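## 4. Setting up a watch-only wallet

A watch-only wallet lets the Jiltar desktop client show balances and build unsigned transactions without holding any private keys. Complete section 3 (node connection) before starting. The client must report a block height in the lower status bar.

### 4.1 Export the public key from the signing device

1. Unlock the Sarberg signing device and open **Accounts > Export**.
2. Select **Extended public key**. Do not select **Full backup**.
3. Choose the account type that matches the addresses already in use. Mixing account types produces a valid wallet with a zero balance.
4. Save the file to the memory card. The file name ends in `.xpub.json`.
5. Eject the card from the device menu before removing it.

**Caution:** An extended public key cannot spend funds, but anyone who holds it can see every past and future address in the account. Store it as you would a bank statement.

### 4.2 Import the key

1. In the client, open **Wallets > Add > Watch-only**.
2. Load the file from the card. The fingerprint shown must match the one on the device screen, character for character.
3. Set **Gap limit** to 39. Raise it to as much as 400 only if the account was used with invoicing software that skips addresses.
4. Leave **Server port** at 2185 unless the node operator has given you another value.
5. Click **Scan**. A wallet with a long history can take up to 192 minutes on first scan — later scans read only new blocks.

**Note:** Closing the lid on a laptop pauses the scan. It resumes from the last saved block.

### 4.3 Check the first address

1. Open **Receive** in the client and on the device.
2. Compare the two addresses in full, including the middle characters.
3. If they differ, delete the watch-only wallet and repeat 4.1 from step 3.

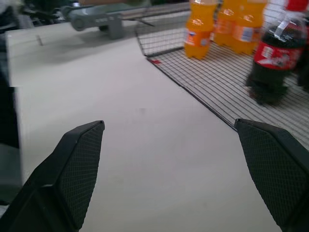 **Can the same key be imported on a second computer?**
Any number of computers can hold the same watch-only wallet. Labels are stored locally and must be copied with **Labels > Export**.

### 4.4 Common messages

| Message | Action |
|---|---|
| `E-12 fingerprint mismatch` | Export the key again |
| `E-17 no peers` | Check the port and firewall |
| `W-03 gap reached` | Raise the gap limit and rescan |

Wallets created in Dristton format must be converted first; see Appendix B. Transactions built here remain unsigned until section 5 is complete.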